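Hatwood Hall kitchen: pre-event safety checklist, June, with comments
Checked by Shiuli Fakir. Second look by Debashish Navaratnam.

What a pleasure this kitchen is to inspect now that the new shelving is in! Most of the list is a pass, and the few things that aren't can be sorted in an afternoon. I've put my comments under each item so whoever sets up for the summer lunch can see what I was thinking.

1. Hand washing
Hot and cold water at the small basin: PASS
Soap and paper towels: PASS
Comment: The hot tap runs hot quickly, which I love. Please keep the small basin for hands only – I found a tea strainer in it.

2. Fridge and freezer
Fridge at 5°C or below: PASS
Freezer at -18°C or below: PASS
Door seals clean: NEEDS ACTION
Comment: Lovely steady readings on both. The fridge seal has crumbs in the bottom fold. An old toothbrush and warm soapy water will shift them.

3. Disposable cutlery and plates
Stored off the floor, in a lidded box: PASS
Sorted before service: TO DO ON THE DAY
Comment: Forks, spoons and knives go in separate pots, handles up, so guests touch only the end they're going to hold. We're catering for 90, and I've allowed 96 of each.

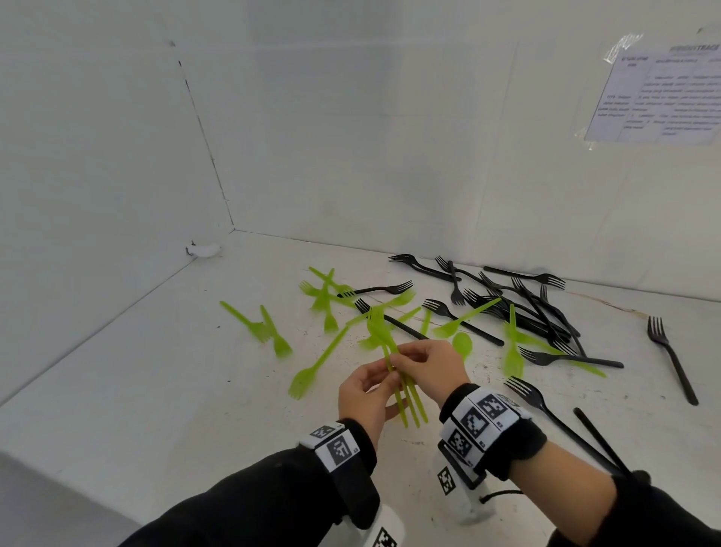 Can leftover plastic forks from the last event go out again?
Only if they've never been put out for guests and have stayed clean in a closed box. Anything that has stood on an open table during a meal should be left out of the count, even when it looks spotless.

4. Hot food
Probe thermometer working: PASS
Probe wipes in the drawer: PASS
Comment: Tested in iced water and in boiling water, and it was spot on both times. Reheated dishes need to reach 70°C in the middle and stay there for two minutes. Sewwandi Samarakoon is bringing her chickpea curry again (hooray!), so please probe the big pot in more than one place.

5. Allergens
Ingredient cards for every dish: NEEDS ACTION
Separate spoon for each dish: PASS
Comment: Two cards are missing, the coleslaw and the lemon slices. Rezaul Kumarasinghe has the recipes for both and will write them out in big letters.

6. Serving tables
Legs locked, no wobble: PASS
Tops wiped and sanitised: TO DO ON THE DAY
Comment: Wipe first, then spray, then leave the spray on for as long as the bottle says. Cutlery comes out once the tops have dried.

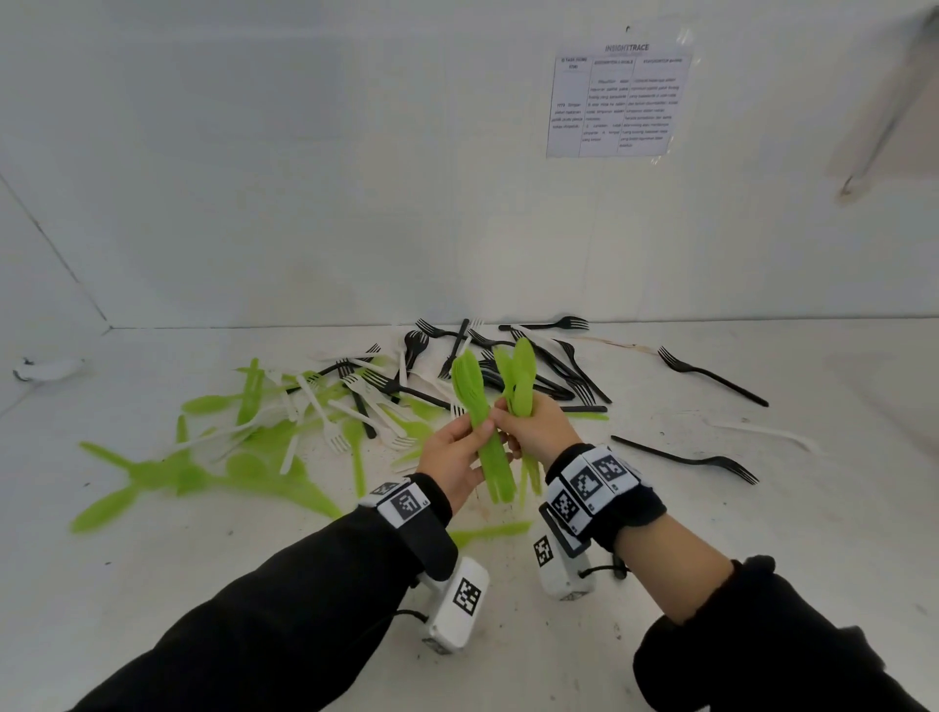

Put the pots at the far end of the serving line, after the salads, so people aren't juggling a fork and a plate while they help themselves. It made the queue so much calmer last year. A spare pot under the table saves a dash back to the kitchen.

7. Fire and exits
Fire blanket on its hook: PASS
Extinguisher in date: PASS
Back door opens fully: NEEDS ACTION
Comment: The door opens, but the stack of chairs behind it has to move. Gebremedhin Ambaye has offered to take 50 of them through to the main hall at 10 am, which clears it nicely.

8. Waste
Bins lined and lidded: PASS
Recycling labels up: PASS
Comment: Brilliant new labels. Food-smeared plastic goes in general waste here – the recycling bin is for clean bottles and tins.

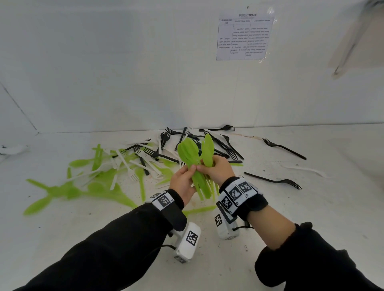

Empty the bins when they're three-quarters full, and tie the bags before carrying them out. The outside bin store sticks a bit, so lift the latch as you pull.

9. Floor
Dry and clear of trailing leads: PASS
Wet floor sign available: PASS
Comment: The urn lead now runs along the wall. A big improvement!

Still to do: fridge seal, two allergen cards, chairs behind the back door. Debashish will tick these off at 11 am, before any food comes in.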